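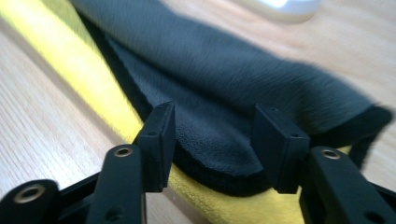

No. 38

So I finally did the rag drawer. If you've been reading for a while you know the rag drawer, because I've complained about it at least once every winter. It's the deep one to the left of the stove, the one that has to be opened with a hip bump and closed with a knee, and for years everything soft and vaguely absorbent in this house has ended up in it. Old T-shirts, dish towels with scorch marks, the sleeve of a sweatshirt (only the sleeve!), and a truly embarrassing number of cloths that I bought on purpose and then forgot I owned.

I dumped the whole thing on the kitchen floor on a rainy afternoon in October, put the kettle on, and started sorting. I'd like to say I had a system. I had a pile for stays, a pile for goes, and a pile for things I wanted to hold for a minute and think about. The third pile got big.

What stayed, mostly, was microfiber and fleece. I love the bright yellow microfiber kind. You can find one from across a room, it goes through the wash fine, and it's good on pretty much everything that isn't greasy. Mine came in a bulk pack from Codunon, the discount place out past the Evodbridge exit, and I paid 33 dollars for a pack so large I gave half of it to my sister. That was a while ago and I still haven't worn one out.

The charcoal gray fleece is a different animal. It started life as a throw blanket that I washed with something it shouldn't have been washed with, and after that it was never really a blanket again, so I cut it up. Fleece doesn't fray, which means no hemming, which means I was actually willing to do it. It's wonderful for dusting. It's terrible for spills – it just sort of pushes the water around like a tiny squeegee – so please don't grab it when somebody knocks over their juice. I've told my household this many times.

Now the folding. I've tried the little standing-up packets that everyone does, and microfiber will hold that shape if you're firm with it. Fleece will not. Fleece wants to puff. You fold it, you turn around to get the next one, and it has opened itself back up like it's looking for you. I ended up laying each gray one on top of a yellow one, flat on the table, and pinching the folded edge good and tight before going on to the next fold. The yellow sort of grabs the fleece from underneath and keeps it from skating around on the wood. Then the two go into the drawer as a pair, so whenever I'm cleaning I've got one for dusting and one for wiping and I don't have to go back and dig.

A reader wrote in after the linen closet post to ask if I iron my cleaning cloths. I do not! I hardly iron my clothes. But I do smooth them with the side of my hand, and I'm not going to apologize for how much I enjoy that part.

A few washing notes, since I always get asked. Microfiber goes in by itself or with other microfiber, never with towels, or it comes out wearing all of their lint. No fabric softener, ever. Warm water, low heat in the dryer, or hang them up if you have the space. I use the unscented Stunar powder because it's what the corner store carries and it rinses out clean. The fleece I wash with the socks, and neither party has objected.

The goes pile went into two grocery bags. The T-shirts that were still all in one piece I set aside for the animal shelter, who are happy to have them (call yours first, some of them only want towels). The sleeve I threw out. I did think about it for a second.

And then the drawer was shut, with one finger, and I opened and shut it a few more times just to hear it. The table I was folding on has been with us since 2000, by the way, and a couple of you asked about the finish last time. It's nothing fancy, I just oil it when it starts to look thirsty, and one of the old T-shirts does that job better than any cloth I've bought. So okay, I kept one T-shirt. Two.

Next up is the cabinet under the sink, which has a smell. If you've got a good way to store spray bottles so they don't topple over every time the door opens, leave it in the comments – I've tried the tension rod and mine fell down in the night and scared the cat half to death.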